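Notebook – dye bench, March, 9.40

Fastness test on the Drosero blues, second go. Same recipe as last time but with the softer water from Morna.

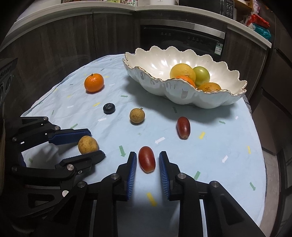 Weighed out the pale blue first, then the mid. Vinegar in both pots. Forgot to note the start temp on the mid, so treat that one with care. Held for 17 min once up to heat, lid on, stirred by hand.

Pots:
A – pale, soft water
B – mid, soft water, extra salt

A took evenly. B patchy at the fold, my fault, should of wetted the cotton right through before it went in. Redo B before anyone quotes it.

Rinse still running colour after 2 changes. Majumder fixer next, half dose, then cold soak over lunch.

11.15 – strips cut and pinned in the Relunero light box. Dial set to 3000, left as it was for the greens. Keep one end of each strip coverd with card.

To do: order more cotton tape, label the jars PROPERLY, find the other thermometer. Check strips at 4 – grey scale is in the top drawer.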